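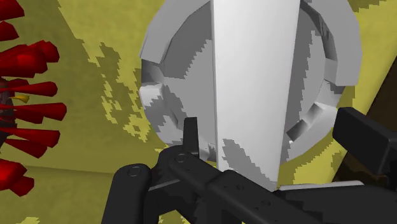 Setting up the simulated pick cell so it behaves like the real one

I look after one robot cell at Dralus. It has an arm, a two-finger gripper with a camera on the wrist, and a bin full of odd-shaped stuff to pick out. It also has a twin in simulation, and for a long time the twin was the part I ignored. I'd spend a whole afternoon squaring up the real bin and then load whatever simulation file was lying around. Then I'd wonder why a grasp that looked great on my monitor went straight into the bin wall in the lab!

Rania Sfeir asked me to write down how I do it now, so she can set hers up the same way. I'm assuming you already have an arm model that loads and moves. Everything after that is below, in the order I do it.

What you need

Your arm and gripper model with working finger joints. A bin model. A folder of object meshes (we use the Lau set, but any pile of weird shapes will do). A ruler or calipers, and access to the real cell for half an hour or so. And coffee, if you're me.

Step 1. Measure the real gripper first

Don't trust the file that came with it. Ours had fingertips 2 mm shorter than the ones bolted to the arm, left over from an older set that Chun-hung Yuen had swapped out in March. Two millimeters sounds like nothing, and it's plenty when the tip is supposed to stop right beside a part.

Measure the fingertip from the pivot pin to the flat end, then the length of the link bar, then the widest opening. Write all three down and put them in the model. While you're in there, open and close the fingers slowly and watch the pivots. If a link swings through its neighbor or a fingertip drifts off its pin, your joint origin is wrong. Fix that before you touch anything else (I once didn't, and lost a day to it).

Step 2. Put the wrist camera where it really is

Mount the camera on the wrist link, never on the world. I know that's obvious. I've done it wrong twice.

Then move the simulated arm to the same joint angles as the real one and compare the two views. The fingers are your ruler here. In my view they come up from the bottom and take up a good chunk of the lower half, with the pivot pins easy to spot. If your simulated fingers sit lower or look skinnier than the real ones, slide the camera along its axis a little and check the field of view. Go back and forth between the two until the fingertips land in the same place. It's fiddly, and I usually need three or four rounds.

Step 3. Give the bin an ugly texture

My first bin was plain gray, and everything in it was plain gray too, and the picking model learned to look for shadows and not much else. Now I put a blotchy texture on the surface. The yellow-green camouflage sort of thing at the top of this page is one of mine, and yes, it's hideous. I swap textures every time the cell resets, and I let the objects pick up odd patches as well.

Low-resolution textures are fine. Stair-stepped edges and all! What you do want to check is that you can still find the line where one plane meets another. If you can't see it by squinting at your monitor, turn the shadows up a bit.

Step 4. Drop objects in, a few at a time

Mix your shapes on purpose. I like something spiky, something chunky and round with ribs or teeth on the rim, and something with a thin flat plate standing up. Thin plates are wonderful for finding trouble because they look like an easy grasp from one side and a terrible one from the other.

Drop them from low down and let them settle before the arm moves. If a piece keeps twitching, your collision shape is too complicated or your time step is too big. I simplify the collision shape first — the visible mesh can stay as fancy as you like. Spiky things are the worst for this. Wrap each spike in its own simple cone if you have the patience, or you'll get a big invisible bubble around the whole object and the fingers will stop in midair.

Step 5. Check contact up close

Bring one fingertip in next to an object until it's touching or nearly touching, then pause. Turn on contact display. You want the contact points on the tip itself and on the part, and nowhere else. If the link bar is reporting contact as well, look at the view from the side. From the wrist, a bar passing in front of a part and a bar pushing into a part look exactly the same, and this got me for weeks.

Watch the outer side of the gripper too. It's easy to fuss over the tip and forget the big square block next to it, which reaches the bin wall or a neighboring object long before the finger does. I gave that block its own collision box with a small margin, and the number of silly crashes dropped right away.

Step 6. Run a batch overnight

I run 441 resets and sort the failures in the morning. The last full batch I did was on September 6, 2022, and 19 of them never got as far as closing the fingers. Almost all of those were the arm refusing a path near the wall, so I loosened the wall margin and ran it again.

Save the random seed with every run! Anong Chaimongkol talked me into this and I'd never go back. With the seed you can replay a bad drop exactly, step through it and see which link got stuck.

Looking after it

Any time someone changes a fingertip, a camera screw or the bin on the real cell, redo steps 1 and 2. We keep a note taped to the controller with the measurements and initials, and I copy any change into the model the same day. Cheng-en Peng has a script that compares the two sets of numbers and complains if they differ. I'll post it once he's cleaned up the part that only runs on his laptop.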